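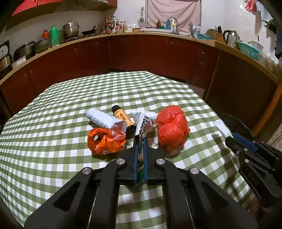

Bok-nam Wang died in April and left the apartment in Etdale to her niece, along with 65 jars of buttons and a letter about the water heater. Seul-gi Ryu read the letter twice on the bus and understood most of it. She had taken two days off from the print shop. By four in the afternoon on the first of them she had done the bedroom, and she turned to what had come out of the kitchen drawer. It lay on the green and white checkered tablecloth: a white squeeze tube with Chinese characters down the side, a small bottle with a black cap, a long pale carton, a twisted orange bag, and a red bag knotted tight around something round. She didn't know what any of it was for. Her aunt had kept her aches to herself and treated them the same way.

Seul-gi could read Korean and English. Her aunt had read both and Chinese too, from her years up north before she married, and she had never offered to teach anybody. When Seul-gi was nine she had asked what was in the drawer beside the stove.

"Things for knees," her aunt had said, and shut it.

At half past four there was a knock. It was Urszula Zawadzka from the floor below, holding a dish with foil over it.

"I heard walking," Urszula said. "I thought, that's not Bok-nam, she walks heavier. Then I remembered. I'm sorry."

"It's all right. Come in."

Urszula put the dish down on a chair and looked over the table without touching anything. She had a long coat on over her slippers.

"She rubbed something on my shoulder once," she said. "From a tube. I smelled like a cough drop for a week."

"Was it this one?"

"It was dark on the stairs. I couldn't say. Are you throwing it away?"

"I don't know yet. I can't read it."

"Kazue can read it. Some of it. Kazue Imai, up on the fourth floor. She and your aunt used to argue over the newspaper."

Seul-gi said she didn't want to bother anyone. Urszula said it was no bother, and went up in her slippers to get her.

While she was gone Seul-gi ate two of the dumplings from under the foil, standing at the sink. They were potato and cheese, and she had not had lunch. She thought about the man from Zimach Removals, who had told her on the phone that they charged by the hour and that kitchens took the longest. He wanted 600 for the whole apartment. She had said she would call him back.

Her aunt had lived there for most of Seul-gi's life. She had come from Dundenness with one suitcase and a husband, and the husband hadn't stayed. She worked at the Yoo laundry until her knees gave out. After that she was at home, and people came to her. Seul-gi had thought of them as visitors. Now she wondered if some of them had come about the drawer.

Kazue Imai was a small woman with her reading glasses already on. She pulled out a chair, sat down, and held out her hand as if somebody were going to put something in it. Seul-gi gave her the tube first. 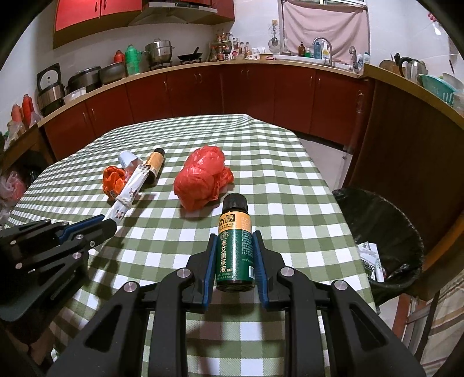 It went slowly. Kazue could read the characters but not always the word they made, and she would not guess out loud until she had thought about it – so the other two waited. Urszula walked around the kitchen and lifted the lid of the steamer pot on the counter, then put it back next to the wok. Seul-gi stood by the trash can, which had a black bag folded over its rim, ready for whatever was no good. The last thing they came to was a little glass bottle with a black cap and big yellow characters on a dark green label, 参艾熏蒸液, and Kazue took longest over that one.

"Ginseng," she said. "And this is mugwort. And the rest is a liquid for steam."

"For drinking?"

"No, no. Steam. You put it in hot water, I think, and you hold your feet over it. Or your knees."

"Things for knees," Seul-gi said.

"What?"

"It's what she told me."

Kazue nodded and held the bottle up to the light from the window. "She told me I was too proud to sit with my feet in a basin. I told her she was too cheap to see a doctor." She set it down. "We were both right."

Urszula asked if she could keep the tube. Seul-gi said of course, and Urszula put it in her coat pocket before anybody could change their mind.

"You should call Jae-in," Kazue said. "Jae-in Jeon. He drove her to appointments."

"I thought she didn't go to any."

"She went to a few. She didn't tell you?"

"No."

"She didn't tell me either. He did."

Seul-gi wrote the number on the back of the letter about the water heater. Then she asked Kazue if she wanted the green bottle. Kazue said no, she had no basin. Urszula said she had one she used for beets, and it was clean.

They didn't settle it. Kazue got up, pushed her chair in, and said she would be home all evening. Urszula told Seul-gi to bring the dish back whenever, and that the dumplings were better fried.

When they had gone Seul-gi called the man from Zimach and told him not the kitchen, she would do the kitchen herself. He said it would be cheaper, but not by much. She fried the rest of the dumplings in the wok. After she had eaten, she went looking under the sink for something big enough to put her feet in.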